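Nollora open day, speaker notes
Mahlet Adugna, Ulleck user meetup, 15 minutes plus questions

Opening

Hi everybody, I'm Mahlet, and I get to talk about our open day in January, which I'm still pretty excited about. Ask who has been to a robot demo before. Then ask who has been to one in a bedroom (expect fewer hands!).

Quick background, keep it short. Nollora is our home tidying project. We had 100 people sign up and we took them through in groups of 4, all day long, starting at nine. Thank Berhe here for lending us the chairs and the coffee machine. Don't forget this time.

Why we didn't do it in the lab

I fought for a real room. In the lab everything sits on a gray bench with plenty of space, and visitors nod politely and look at their phones. Put the same job next to a bed with a pillow on it and people start talking about their own house. One lady told me her laundry basket hadn't held laundry in years. Mine neither, so I knew we were onto something.

The basket job

This got the most questions by far, so slow down here. Let them look at the picture for a few seconds before talking.

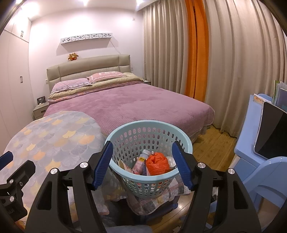 What visitors asked

"Why two jaws?" Point at the blue pads, one on each side of the rim. A basket with a wide round rim gives you something to hold from both sides, and I like showing people that before I say a word about software.

"Does it matter what's inside?" Oh yes. We've got a pink bottle in there, a knotted orange-red bag, a white container half behind it, and a packet leaning on the side. Bottles roll, bags squash. Tell the story of the kid who wanted to swap everything for rocks. (We let him pick one sock instead.)

"How many times have you done this?" 2609 recorded tries across all the Nollora jobs when we opened the doors. Say the number and wait, people like it.

What I'd change

Smaller groups at lunchtime. A sign for the restroom. And I'd let visitors have a go much earlier, I talked way too long before the first turn and you could feel the room getting itchy.

Wrap up

Osham is hosting the next one and the sign-up sheet is by the door. Take questions. If it goes quiet, ask what they would put in the basket.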